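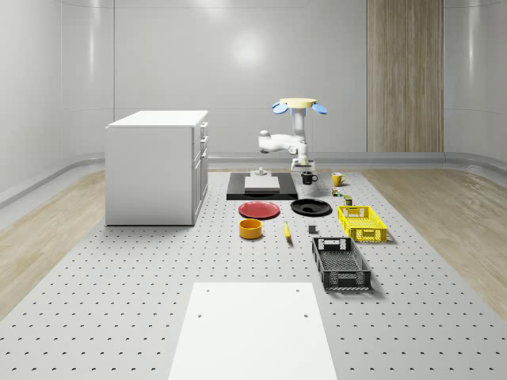 Okay friends, the equipment budget for next year is due at the end of April and I've been promising to share how we're planning it, so settle in, this may ramble a bit!

First, the arm itself is the easy line. Everybody remembers the arm. What we forgot last time was all the stuff around it: spare gripper fingers, cables, a proper table to bolt things to, and mugs, plates, bowls and crates for it to practice on. I've set aside $620 just for tableware and bins and I'm not even embarrassed (well, a little).

Chanida talked me into doing the layout in simulation before we order anything, and I'm so glad she did. Moving a cabinet over there costs nothing. Moving a real one cost us most of an afternoon and Leandro's good mood.

Quotes so far: Callik wants 8 weeks for delivery, Hollenstein wants 17 but includes the mounting plate. I'm leaning Callik, plus some $2000 held back for repairs.

If you've bought from either one, please tell me how the support was! I'm putting the order together this week and would love to hear from you.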